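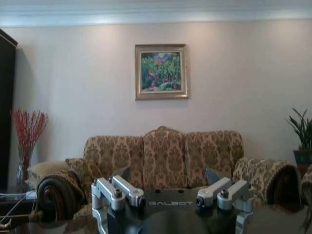 Trinidad Escobar

The second edition of the house rules for overnight guests took effect in January. Readers of this blog have asked why a private household should keep written rules at all, and I set out the reasoning in this post.

My husband's relatives come from Salcedo and mine from Ruvholm, and between them they account for most of our visitors. The first edition ran to a single page and dealt mainly with keys. It said nothing on length of stay. A cousin who arrived for a weekend remained with us for 33 nights, and the household was left without any agreed way of raising the matter.

The present edition sets a limit of two weeks. Longer stays are permitted, but they must be requested before arrival, and both of us must agree. Guests are asked to give their travel times in writing. The last bus from Skornine reaches our stop at 11:43 p.m., and anyone arriving on it should expect to let themselves in and find the bed made.

Contributions toward food were the hardest section to draft. My husband held that a guest should never be asked for money. I held that a guest of ten days or more is no longer quite a guest. The wording we adopted states that visitors staying beyond one week are invited to cook one evening meal. No sum is named. Patricio Olmedo, who has stayed with us more often than anyone, reviewed the draft and requested that washing up be treated separately. His request was granted.

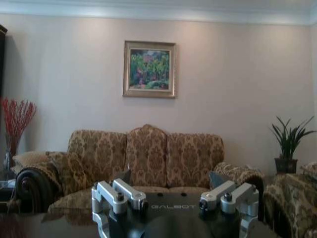
T. Escobar

Quiet hours run from 10:30 p.m. to 7 a.m. They apply to telephone calls, including calls to Plasov, where the time difference has been offered as a defense on more than one occasion.

Laundry may be done on any day. Towels are changed weekly. Guests who wish to borrow the car must be on the insurance, and there are no exceptions to this rule for family.

Several correspondents have described the arrangement as cold. I do not share that view. The previous system relied on hints, and hints were received unevenly. My mother-in-law has asked for a copy for her own hallway.

A section on pets remains under discussion. Comments from past and future guests will be accepted until we settle the text, and they may be left below or sent by post in the usual way.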